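Draro, Greiferpflege, dritter Teil

Am Draro hatte sich nach 4.000 Griffen der linke Finger gelockert. Das Handgerät hat zwei spiegelbildliche Arme, vier Drehbolzen und zwei geriffelte Polster. Die Bolzen werden mit 3 Nm angezogen und mit mittelfestem Schraubensicherungslack versehen. Danach Polster mit Isopropanol abwischen, Nullpunkt bei geschlossenen Backen setzen, Werte in Unum eintragen. Zur Kontrolle folgt ein Griff an etwas Nachgiebigem, bei mir eine Packung Gesichtstücher: Die Folie zeigt jeden Winkelfehler als schräge Falte.
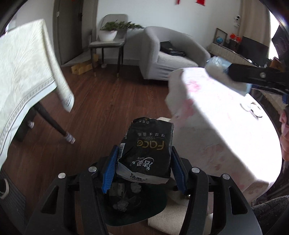
Mahsa Kiani

Beide Polster müssen flächig anliegen. Liegt nur die Kante an, stimmt die Vorspannung der inneren Stange nicht. Dann die Kontermutter lösen, eine Vierteldrehung, erneut messen. Der Encoder meldete bei mir nach dem Einstellen 1.254 Inkremente über den vollen Hub, im Mai waren es noch 66 weniger. Die Differenz entspricht dem Spiel, das ich am linken Gelenk mit der Fühlerlehre gefunden hatte.

Der zweite Prüfkörper ist zerknülltes Papiertuch über dem Abfalleimer. Es hat kaum Eigensteifigkeit, und die Kraftregelung muss sehr früh abschalten. Den Schwellwert setze ich deshalb am Papier, nie an der Packung. 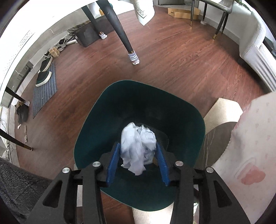
Rostami schreibt dazu, in Trurkanitz werde der Schwellwert gar nicht mehr von Hand gesetzt, man fahre die Backen leer zusammen und nehme den doppelten Reibwert. Das spare bei jeder Wartung bis zu 3 Minuten, die Polster müssten dafür aber neu sein.

Mit gebrauchten Polstern streut der Leerlaufwert bei mir zu stark. Ich bleibe vorerst beim Papier. Die Ersatzpolster sind bestellt, die Messreihe dazu kommt in Teil vier.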